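Pappe mit Punkt: Stundar zeigt Werktisch zwischen den Jahren

Stundar, 28.12.2022

Wer nach den Feiertagen noch Pappe übrig hat, kann sich in Stundar anschauen, wie weit man es mit einem einzigen Stück bringt. Die Werkstatt Clelto beteiligt sich mit einem Tisch an der Reihe „Mamo“, die Alltagsmaterial vorführt und dafür erfreulich wenig Aufwand treibt. Auf dem Programm stehen ein Bogen brauner Karton, ein kleines helles Holzstück und eine Stoffmatte, die nach Mondrian aussieht – schwarze Linien, dazu Rot, Gelb und Blau.
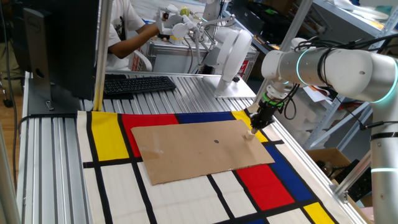
Muss man für den Besuch etwas von Kunst verstehen?
Vorkenntnisse sind keine nötig, Geduld hilft aber.

Der Karton hat erkennbar schon bessere Tage gesehen. Er ist zerschrammt, liegt schief auf dem Muster und trägt ungefähr in der Mitte eine kleine dunkle Stelle, über die sich im Gästebuch bereits 18 Einträge Gedanken machen. Die Mehrheit hält sie für Absicht. Eine Minderheit verlangt den Eintritt zurück, der allerdings gar nicht erhoben wird.

Die Matte stammt aus einem Restposten aus Predamow und wurde im Juli angeschafft, ursprünglich als Tischdecke für das Sommerfest. Dort fand sie wenig Freunde, weil auf dem Muster angeblich niemand sein Besteck wiederfand. Auf dem Werktisch mit den Aluminiumprofilen macht sie nun eine deutlich bessere Figur.
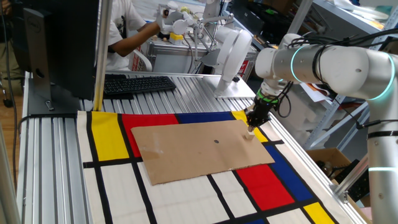 Helles Holz auf brauner Pappe: Werktisch der Reihe „Mamo“ in Stundar.

Geöffnet ist täglich von 16 bis 18 Uhr, Gruppen bis 23 Personen melden sich bitte vorher an. Eigene Kartons bleiben zu Hause, der Altpapiercontainer vor der Tür ist voll.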